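News > Local > Workshops and Making

Latest Town Schools Business Workshops Events Letters

Shared workshop in Citcombe builds a two-armed robot to help move the furniture

Oct 23, 2025

Members of the Kosside shared workshop in Citcombe have spent the past several months building a two-armed robot, and this fall they have moved on to the job they had in mind from the start: getting it to take hold of a table and shift it across a room.

The project is called Yook. It is paid for out of members' dues and a small building fund, and the work is done on evenings and weekends in the workshop's front room.

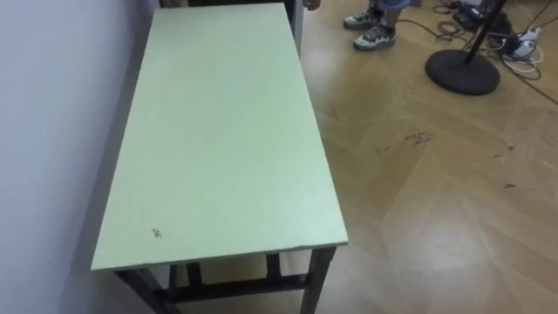
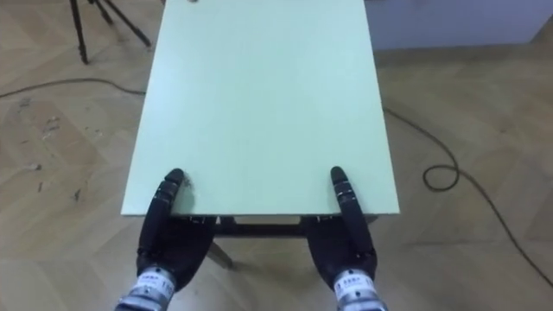
The table used in the Yook trials at Kosside. The second picture shows the robot's hands at the near edge of the tabletop.

The group began work in May, after a discussion about how much time was lost each week to setting up and clearing rooms. Kosside rents its building and shares the larger rooms among a sewing circle, an electronics class, a model railway club and a repair evening, all of which want the tables in different places. Members had first looked at putting every table on wheels. That was turned down by the sewing circle, whose members said the tables would creep when a machine was running.

The robot was suggested as a second option and was not expected to be the cheaper one. According to the project's notes, spending so far stands at $2,590, with the largest share going to used motors and a replacement controller. The arms and hands were bought secondhand as a lot and needed repair before they could be mounted. The base was made in the workshop's metal room. Labor is not included in the figure.

Yook has two arms, each ending in a black hand with jointed fingers. The group's method for the table is to hook the palms and most of the fingers under the lip at one end and lay the index fingers flat along the top. The members tried several other grips on paper and on a bench before settling on this one. Holding the edge between the fingertips alone was dropped early. Pushing the table with closed fists was tried for longer, but the legs caught on the floor and the table turned instead of moving straight.

With the index fingers on top, the hands can press down slightly while the palms lift, and the group says that gives them better control over the angle of the table. The amount of pressure is set by hand before each run. A setting that is too high stalls the fingers, and one that is too low lets the table tip away.

The plan does not call for the robot to carry a whole table alone. It is meant to raise one end a short distance and roll backward while the other end slides on felt pads, or to take one end while a person takes the other. The second arrangement is the one most members want to see in regular use. It is also the harder of the two, as the robot has to follow a person who may speed up, slow down or change direction without saying so.

The floor has been a difficulty of its own. The room has a wood-look floor in a herringbone pattern, and it is glossy enough to throw back light in patches. Early on, the vision software took some of the bright patches for edges and steered toward them. The group has dealt with part of the problem by closing the blinds on the street side, and has rewritten the portion of the program that looks for the table so that it relies more on the shape of the top. Its pale green color helps in some light and not in others.

The legs of the table have also needed attention. They are set at a slant, and a leg sits between the robot's arms when it stands at the end of the table. The base has to stop short of it, so the arms reach farther forward than the builders would like. A narrower base has been drawn up and may be made over the winter.

Cables are the other regular complaint. The members have a written rule that loose cords are to be moved out of the path of the base before the motors are switched on. An overhead cable run has been priced but not approved. Battery operation is planned for a later stage, once the power draw of the arms is better understood.

The group keeps a log of every attempt in a paper notebook beside the door. It lists more than 400 runs since May, counting those that were stopped before the hands touched anything. In the most recent set, 58 runs were made with the present grip. The log marks each one with a letter for the outcome and a line of remarks, most of them on finger position and floor pads. The group has not published the results and says it will wait until the same settings have been used for a full month.

Safety rules were agreed on before the arms were first powered. A member with a stop button must be in the room at any time the motors are on, and no one may reach under a table while the hands are holding it. The lifting height is limited in software, and a second limit has been set in the motor controller in case the first one fails. Visitors under 16 may watch from the hallway door only.

The insurer asked for a copy of the rules in the summer and requested two changes — a painted line on the floor and a sign at the entrance. The sign is up. The line has been put in with tape for now, as the lease does not allow paint on the floor.

A similar build is under way at a workshop in Brastora, where members are working on a robot to stack chairs. The two groups have exchanged drawings and some spare parts, and the program Yook uses to close its fingers came from the Brastora project with changes. Members from Kosside visited in the summer and came back with a different design for the felt pads, now fitted to all the tables in the front room.

Not everyone at Kosside is in favor of the work. At the last members' meeting there was a request that the front room be kept free for other uses on at least two evenings a week, and this was agreed to. A second request, to cap spending on Yook until the metal room's extractor fan is replaced, was put off to the next meeting.

The group's next step is a trial with a person at the far end of the table, moving it the length of the front room and back. After that the members want to repeat the trial in the back hall, which has a rougher floor and a low step at the doorway. No plan has been made for the step.

The workshop will hold an open evening next month at which the robot will be shown, with the motors on if the stop button wiring has been checked by then. Entry is free. Parking behind the building is limited, and visitors are asked to use the lot across the road.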